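Before you move a white service cabinet or put it back into use, clean the inside and check the cables. Plan on 50 minutes. These steps are for the open Kammont unit we keep by the brick wall, but most cabinets of this size go the same way.

## What you need

- Two dry cloths and one damp one
- Mild dish soap
- A flashlight
- Painter's tape

## Steps

1. Switch the unit off and unplug it. Wait until any lights inside have gone out.
2. Wipe the top panel with the damp cloth. Go around the printed labels, and keep water off the QR codes. If a corner has lifted, tape it down for now.
3. Swing the hinged door all the way open.
4. Shine the flashlight into the dark compartment. Dust collects at the back, where you can't see it from above. 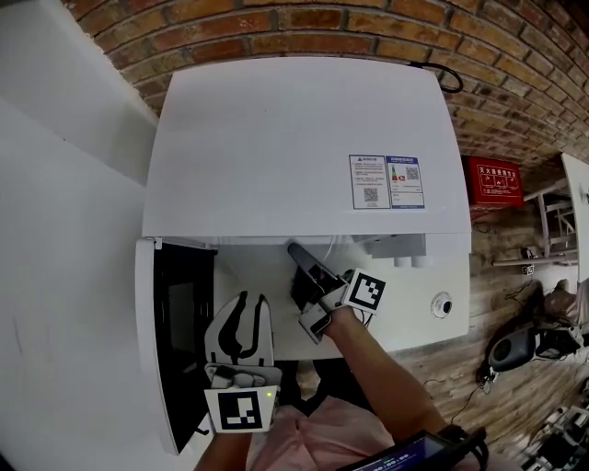

5. Wipe the interior surface from the back toward you. Go lightly near the thin white cable and don't pull it.
6. Run a dry cloth around the rim of the grommet hole. Don't push anything down through it.
7. Check the black cable by the wall for kinks. Replace it if the jacket is split.
8. Leave the door open for an hour, then close it and plug the unit in.

Chia-hao Kwok keeps the spare labels. Repeat every April.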